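Haugland hardwax oil, 2.5 litre tin, clear satin

I have used the Haugland oil on three worktops and one table over the past two years, so this is a longer review than the one I posted when I first bought it. That one was written a week after the first coat and was kinder than it should have been in some places and harder than it should have been in others.

The first tin came from the trade counter at Grerkutley, on the recommendation of Radomir Berisha, who fits kitchens and had gone over to it from Danish oil. I had been using Danish oil myself for years and was tired of redoing the area beside the sink every few months. The Haugland costs a good deal more per litre. It also goes a good deal further, and once you have done a few pieces with it the difference in price is smaller than it looks on the shelf.

What you get in the tin

It is thick, closer to runny honey than to the oils most people are used to. The wax settles to the bottom and sets into a soft layer if the tin has stood for a while. You have to stir it properly with a flat stick, scraping the base, and then leave it for a few minutes and stir again. Shaking does not do the job. My first coat on the first worktop was patchy and I blamed the product, but I had only given it a quick stir and most of the wax was still sitting in the tin.

The lid is poor. It is a plain press-on lid with a shallow lip, the lip fills with oil as you pour, and after that it never seals well again. I lost the last inch of the first tin to a thick skin. I now decant what is left into a glass jar, filled to the brim, and that has kept without trouble from one July to the next.

Preparation

The instructions say to sand to 120 grit. I went to 180 on the first worktop because I wanted it smoother, and the oil sat on the surface and took far too long to dry. On the next one I stopped at 120 and it behaved as the tin says it should. If you have come from varnish you will want to keep sanding. Don't.

Vacuum the dust off and wipe down with white spirit. A damp cloth raises the grain and you will be sanding again.

Putting it on

I have tried a brush, a lint-free cloth, a short pile roller and a white nylon pad. The pad is the best by some way. Pour a small puddle, spread it as far as it will go, and keep spreading. Nearly every problem I have read about with this kind of oil comes from using too much. The surface should look damp and even, with no shine standing on it. Wait 15 minutes and buff off anything left with a clean cloth, working along the grain.

Two coats are enough. I tried a third on the table and could see no difference, apart from a slightly sticky patch at one end that took a week to harden.

Drying is where I disagree with the label. It says overnight between coats. In a heated room that is fair. In my garage in cold weather it was nearer two days, and the top still marked if I pressed a thumbnail into it. Give it time and keep some air moving. The smell is strong for the first day and gone by the fourth.

Lay your used cloths out flat outdoors, or put them in a bucket of water. Oily rags heat up when they are left in a heap and can catch fire by themselves. The warning is on the tin in very small print and ought to be on the front.

How it looks

On pale timber the clear satin adds a little warmth and stops there. Danish oil turned my old maple board quite orange, so I was glad of that.

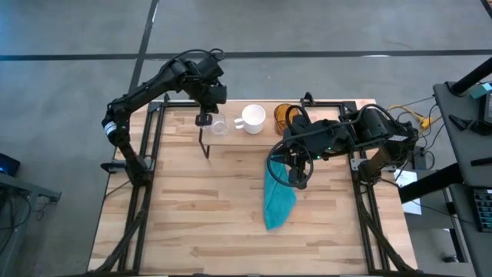 Strip-built tops take it evenly on the whole, although end grain drinks more than you expect and needs a second pass while the first is still wet. On oak it goes darker, much as if you had wiped the wood with water. If you want the oak to stay pale you need the version with white pigment in it, which I have not used. Zlatko Kos has it on his stairs and says it hides scuffs well but needs careful stirring.

How it wears

Water beads on it and wipes off. Red wine left overnight came away with washing up liquid. Beetroot left a faint pink mark that faded over a fortnight. Tea is fine. A hot pan left a dull ring, and I rubbed that out with a grey pad and a teaspoon of oil in ten minutes. Being able to mend one spot without stripping the whole top is the main reason I would buy it again.

The area behind the taps went dry and rough after 14 months. The rest has not needed touching.

Compared with Arum

I also tried the Arum worktop oil, which Grestonow sell for less. It is thinner, easier to put on and dries faster. It needed four coats to give the same protection and started to look tired within six months. For a bread board or a shelf I would use it happily. For a worktop I would pay for the Haugland.

Four stars. It loses one for the lid.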